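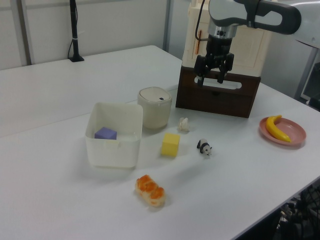
**What changes first for the people on the floor when a robot arm joins a packing bench?** The order of the day changes first. The arm takes over part of the picking, and the people beside it spend more of the shift getting things ready for it and sorting out whatever it leaves behind.

### 4.2 What the shift looks like now

I spent most of February at the Skaston returns site, sitting on a stool that was too low and writing in a notebook that smelled of coffee by the end. Figure 3 shows the kind of mixed table I kept coming back to – foam cubes, a toy banana on a pink plate, a little panda, a bread roll, a bin and a wooden box, with the arm reaching in over them. Mixed tables matter for this section because returned goods don't come back in tidy rows. They come back however the customer felt like sending them, and the Skaston crew handles 700 of them on a normal day.

**Figure 3.** A mixed table with the arm's gripper in front of the wooden box. A purple cube is inside the white bin; the yellow cube is outside it.

Before the arm (everyone calls it Obi, so I will too) the job was simple to describe. You stood at a bench, took an item, looked at it, and put it where it belonged. I talked with 23 people who had done the job that way, and hardly any of them described it as hard. They described it as long. One woman told me she used to plan entire dinners in her head between breakfast and the first break, and that she'd gotten pretty good at it!

That kind of thinking time is what people brought up most when I asked what was different. With Obi on the bench you can't drift off in the same way, as the work now comes in bursts. There's a stretch where you watch, then a light goes on and you have to step in, work out what the arm was trying to do, and move the item yourself. Then you watch again. Several people said they went home less sore and more tired, and I wrote that down word for word the first time because I wasn't sure I'd heard it right.

I logged 130 of these step-ins over the month. Soft and oddly shaped things came up a lot, and so did items lying up against the wall of a bin, where a person would just tip the bin and a gripper has to find room for its fingers. The crew had picked up on this long before I did. By my second week I noticed that they were quietly laying items out for Obi, turning long things so the fingers could close across the narrow side and pulling blocks a little way apart. None of it was in the Gredus training booklet, and the supervisors I asked hadn't known it was going on.

I'd call this work, and I think it should be counted as work. At the moment it isn't. The site's daily sheet has one column for items the arm placed and another for items people placed, so when a worker spends a minute setting up a bin and Obi then clears it nicely, the minute goes nowhere. Two of the longer-serving packers were really annoyed about this, and I have to say I came around to their side. A few of the newer ones didn't mind at all (they liked having fewer numbers next to their names).

The Anholm site handled things differently. There the team had nine workers on the late shift, and they took turns as what they called the table lead, with an hour each and no placing of their own during that hour. The lead set up the bins, answered the light and kept a running list of items that gave the arm trouble. People seemed to like the hour, mostly, though the list got messy toward ten at night and some of the entries were just "no" with an underline. I only had four evenings there, so I'm careful with the comparison, and the Anholm goods were also smaller on average.

Pay came up at both places. At Skaston the setting-up had been folded into the old job grade, and at Anholm the lead hour carried a small extra amount that was still being argued over when I left. I return to the pay question in Section 5, together with the interviews from the day supervisors.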